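The Rulebook for Picking Up a Spoon

The binder lives on a shelf by the door at Okport, and it is thicker than you'd like. It covers how people record themselves doing chores with hand-held grippers so that robot arms can learn the same chores later. The first edition was a single page. It said, more or less, pick things up nicely.

"People have very different ideas about nicely," says Hatice Sönmez, who wrote most of what replaced it.

Sönmez came over from Renow, where she spent years on safety rules for packing machines. Those rules were written in a certain amount of blood. The ones at Okport were mostly written in soup. Rule 12, her favorite, says an operator may not blow on anything during a recording.

The current edition was finished in July, after a shared project with a Renmont lab called Fröhlich went sideways. The two teams had agreed to pool their recordings of table tasks. Okport sent 453. Fröhlich sent 449 and a polite note asking what Okport meant by "done." At Okport, a spoon was done when it was let go. At Fröhlich, it was done when it had stopped rocking. They argued about this for most of a Friday, and the rocking side won.

Much of the binder is like that. It sets down things any adult would say were obvious, right up to the moment two adults are asked to write them down separately. Close the fingers fully before lifting. Keep your free hand out of it. If you drop the thing, keep recording, then mark the drop – don't quietly start over and hope.

That last one took the longest to sink in. Operators are proud people, and a clean take feels like good manners. But a robot raised on clean takes has never met a dropped spoon, and it greets its first one by carrying on with great dignity and nothing in its hand.

The section on grip is shorter and stricter. Hold a utensil where it is narrow, with a pad on each side. Tape on an object is allowed, provided it goes in the log and stays put for the whole batch.

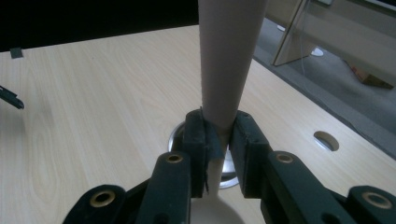
How often should the finger pads be checked?

Before every session, and again after around 2,000 grips, whichever comes first. Scuffs are fine. A pad that has shifted or begun to peel gets replaced, and the log says when.

Sönmez would like the next edition to be thinner. She has already cut four pages on drawers. Then Fröhlich wrote to ask whether a lid that is resting on a jar counts as on, and she has asked for a bigger binder.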